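August 18, 2025 — Bench notes, Isel table

Cloth mat trial, continued. Swatch is the blue-and-white print from Ullov, lot 613, unlined. Laid on bare wood, no tape. Want to know if it creeps under normal desk use over 21 days. Reference corner is the one nearest the chair. Offset at start: 2 mm. Phones and cups are allowed on the table; please don't straighten the mat.

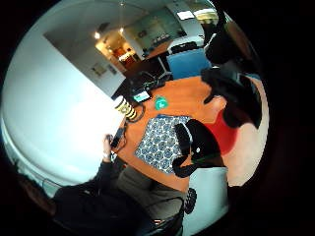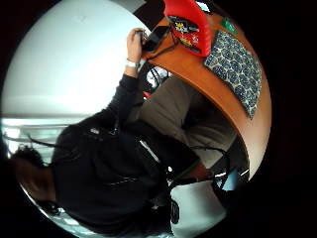

Patterned mat on the table, both views.

Cables still need tying back before the next reading. Log any spill on the Tesfamariam sheet — time and liquid only. Backed version to follow in October.

Comments

Yaa Quansah: Is 2 mm from the table edge or the pencil line?

plumomport_bench: Pencil line. Edge is curved, no use as a datum.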